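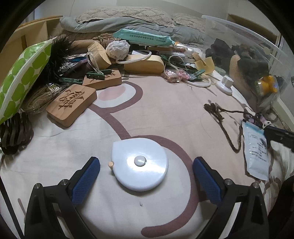 Figure 2. A tape measure on a printed bedsheet.

4. Where Small Tools Are Kept

4.1 Stated places and actual places

The first interview asked each household to name the place where it kept a set of small, seldom used items: a tape measure, spare batteries, a sewing needle, picture hooks, a bicycle pump adapter and similar things. We then asked the person to go and get each one. Across the 32 households in Merthorpe and Sesham this gave 220 searches. The wording of the request was the same every time, and the interviewer stayed in the room where the interview had started unless invited to follow.

People answered the first question quickly. Most gave a single place, such as a kitchen drawer or a shelf in the hall closet, and few said they did not know. The answers were much less reliable than they sounded. In 87 of the searches the item was found somewhere other than the place named, and in 33 it was not found at all before the person gave up. We set no time limit, so giving up was the person's own decision.

Tape measures were the clearest case. Nearly every household owned one and many owned more than one, but they moved around the home more than any other item on the list. They were taken to the bedroom to check the size of a mattress or a curtain, put down on the nearest flat surface, and left there until the surface was needed for something else. One woman in Sesham named the tool drawer and then found hers on a windowsill, next to the blinds she had ordered in March. She had bought a second one in the meantime.

Sewing needles moved the least. They were kept with thread, in a tin or a pouch, and the whole kit was carried to the job and carried back. Hollis and Namboodiri found the same thing in their study of mending at home, and they suggest that an item stored with its companions is more likely to be returned. Our results agree with this, although our sample is too small to separate the effect of the kit from the effect of habit.

4.2 Mixed containers

Every household had at least one container that held unrelated things. We call these mixed containers. Some were drawers, but many were boxes or baskets that could be lifted out and carried to a table or bed. Residents had their own names for them, including "the bits box," "the everything drawer" and, in one home, simply "Dad's." 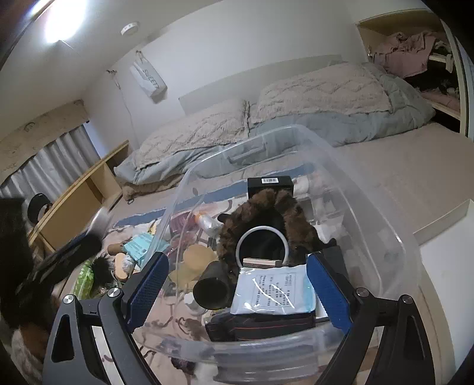
Residents did not think of these containers as a failure of order. When asked what belonged in them, they gave rules that made sense within the home. Things went in if they were small, if they still worked, and if they did not have a place of their own. Broken items were supposed to stay out, but they were often kept until someone could decide whether a part was worth saving. Packaging was kept for the same reason, mainly when it carried a model number or when the owner expected to return or resell the item.

Searching a mixed container usually followed one of two methods. Some people pushed the contents from side to side and looked down through the gaps. Others took things out one by one and set them on a surface nearby. The second method was slower but ended in success more often. It also led to most of the small decisions about what to throw away, and several residents said that a search of this kind was the only time they sorted the container.

Clear boxes did not seem to help as much as their owners expected. A resident of Merthorpe had replaced her cardboard boxes with clear ones so that she could see what she had. She told us that she now knew which things were near the sides, and that the middle was as much of a mystery as before. Labels helped when a box held one kind of thing. On mixed containers they were either missing or out of date, and residents tended to ignore them.

4.3 Who is asked

In homes with more than one adult, one person was usually treated as the one who knew where things were. This person was called on in many of the searches, even when someone else had named the place. The role did not depend on who used the item most. It went to the person who tidied, who had often moved the item without telling anyone.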